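4.2 Cups and Bottles Left on Printed Tablecloths

Noreen Dolan and Ebuka Idahosa
June

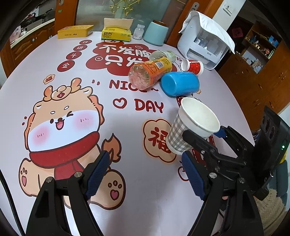 Vol. 4, p. 130

Figure 2. Drink containers on a round table with a printed cloth.

The previous section dealt with plates and serving dishes, which people in our study usually cleared as a group. Drink containers were treated differently. They were picked up singly, often by whoever was passing, and they stayed on the table longer than anything else except the cloth. In the 35 households that kept a clearing diary, the last cup or bottle was removed up to 130 minutes after the last plate.

The delay had several causes. A plate with food on it was seen as finished once the eater stood up. A cup was harder to judge. Diary keepers wrote that they left cups in place when they could not tell whose they were, or when a guest was expected to come back to the table. Bottles raised a similar question when a little drink remained. The orange-labeled bottle in Figure 2 has traces of orange liquid at its clear bottom, an amount that most of our diary keepers would have thrown out but a few would have left for someone to finish.

Containers lying on their sides were treated as empty almost without exception. Diary keepers told us they did not check inside a cup that had tipped over. In Figure 2, both plastic bottles, the bright blue plastic cup, and the small white and red paper cup are on their sides. A person clearing this table by the habits described in the diaries would take all of them without asking. The paper cup with the gray checkered pattern is tilted, with its rim up, and would fall under the same rule.

Mixed materials slowed the work. Where the host sorted waste, paper cups went in one bag and bottles in another, and a reusable plastic cup had to be kept out of both. Households that used a single bag finished sooner but reported losing cups they had meant to wash. The Setiawan household lost enough of them that it stopped putting plastic cups out with paper ones. The Jenero household kept a tray on a side chair for anything that was to be washed, and had no losses to report.

We had expected the cloth to matter only as a surface to be wiped or washed. In the interviews it came up more often than that. Holiday cloths carry large figures and lettering, and hosts wanted them to be seen. The cloth in Figure 2 is of this type, with a cartoon dragon in a red scarf, the character 福 ("good fortune") on more than one badge, and the word "NICE~" partly hidden by the things on the table. Several hosts said that they moved bottles off the main picture before they cleared anything else. Others complained that a busy print made small cups easy to miss, especially red cups near red lettering. Plain cloths drew neither comment.

Hosts also disagreed about when the cloth itself should come off. Some lifted it as soon as the last container was gone. Others left a holiday cloth on for days and wiped it between meals, so that the cups from one gathering were followed by those of the next on the same print. In these homes the diary entries for cups were less complete, and we have left them out of the timing figures above. Storage of the cloths is covered in Section 4.3.

Related items
The Serving Dish as a Shared Object
Tindari Table Diaries: Notes on Method
Sorting Waste at Home After Guests Leave
Washing and Keeping Holiday Cloths

Copyright Erance Papers on Home Life | Contact the editors | Back to top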